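August, open day at Skikbridge

Arrived a little after 2 and signed in. Gudrun Wunderlich gave the safety talk, then took us to the small demonstration room. Subject was grasp data for shelf and table picking. The hand-held gripper records the approach, and the Prokero software trims each take afterward. Target list runs to 302 items, household goods mostly. First station: single upright can, bottles close on one side, straight approach. 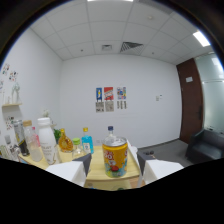 Teun Declercq objected that cylinders flatter any two-finger design, and he would sooner see the numbers for bags and soft produce. Gudrun quoted 11 failed takes in the last set of 600 and did not break them down by shape. I have asked for the table.

Second station adds height. Two-tier shelf, mixed goods on both boards, a small red bottle on the table in front. Clearance under the upper board is the limit, in my view, more than finger opening. Wrist angle needs a note in the protocol.

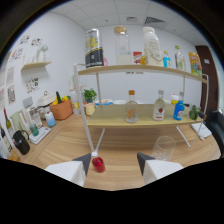 To follow up

Failure table by shape, from Gudrun.
Fingertip angle and pad wear interval.
Ask Verbeke for a quote on spare tips.
Train home 18:10, seat by the door.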